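Chapter 2
Teaching by Demonstration

Imani Masanja and Timo Kuhlmann

2.1 Scope

A demonstration is a recorded run of a task in which a person supplies the motion. The person may push the arm by hand (kinaesthetic teaching) or drive it from a separate set of controls (teleoperation). Both methods yield joint positions, gripper commands and camera images on a shared clock. The running task in this chapter is work on a desktop computer with its side panel off. The tower lies flat on a slatted table, next to a plate of printed holders and posts.
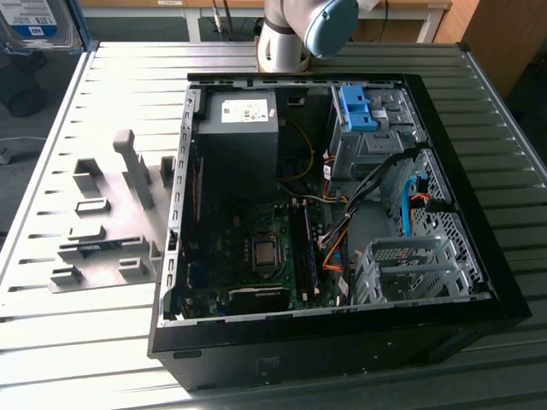

2.2 Choosing a method

Hand guiding gives the teacher a direct feel for contact forces. Its drawback is that the teacher's arms enter the camera views. Teleoperation keeps the views clear but removes most of the sense of touch, and small parts then have to be placed largely by eye. A wrist camera helps with the last 40 mm of an approach, where the fingers and the holder can be viewed together.
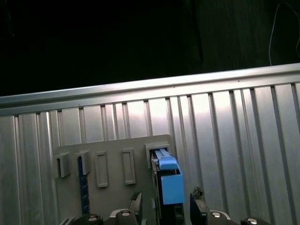
Alignment errors at this range are mostly rotational. A part that enters a holder at an angle will often bind before it seats, and the operator should back off and approach again. Such corrections are kept in the record. Zervas trimmed them from 13 runs in the Urkside trials, and the resulting policy could not recover from a poor first contact. Section 2.3 sets out the recording format.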